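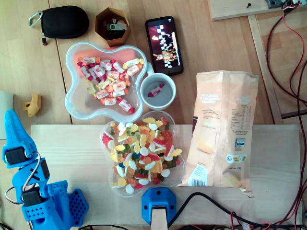 1/ Evening, all. I promised a few of you the story of what went wrong with the little blue arm, and I've finally sat down with a cup of tea to tell it properly, so bear with me, it's going to run long.

2/ For anyone new: Omham is my name for the arm I've been building at the kitchen table. Blue printed parts, hobby servos, and a sorting routine I've been fussing over since spring. The job is simple to say. Pick up a wrapped candy, carry it over, drop it in a mug.

3/ It had been doing so well! The routine keeps a count and it had reached 977 good drops without me touching a thing. I was very proud and probably a bit unbearable about it at dinner.

4/ Then on 22 Oct 2026, partway through a run, the elbow gave a sort of shiver, the whole arm sagged, and a second later it snapped back up at full speed with the gripper clamped shut. My hand was on its way to the bowl. It caught two knuckles. Nothing worse than a red mark, but I yelped loud enough to bring the dog in.

5/ My first thought was a stripped gear, so I spent a whole evening taking the elbow servo apart (lovely clean gears, not a tooth missing) and putting it back together again. An evening I'd quite like back.

6/ It was Ritva Kallio over on the Herath forum who set me straight. She asked me to post my log and spotted it right away: line 1758, the controller restarting. The supply voltage had dipped, the board had rebooted, and on waking up it sent every joint straight to its home position as fast as it could go.

7/ So, two faults really. One was a crimp on the red power lead that I'd made in a hurry. It looked fine, and it let go when I gave it a gentle tug. The other was mine too, in the startup code, and that's the one that bothers me. A loose wire should mean the arm stops. It should never mean the arm swings.

8/ What I've changed: new crimps all the way along, a slow start so the joints creep home over 5 seconds, and a proper stop switch where my left hand can find it. I also wait for a key press after any restart now. It's a nuisance and I'm keeping it.

9/ If you built yours from the Clarnadby files like I did, please go and look at your startup section tonight. Mine had the home move as the very first thing it did, with no speed limit on it at all, and I'd copied it over without a thought.

10/ And do keep your fingers out of the candy while it's powered! I know. The fried-egg gummies are hard to walk past, and I'm as bad as anyone.

11/ Next up is a longer test in November with a sturdier supply. I've asked Milico whether they'll sell me a single one instead of a case, and I'll post the log here when it's done, whichever way it goes. Thank you for all the kind messages about the knuckles, they're fine.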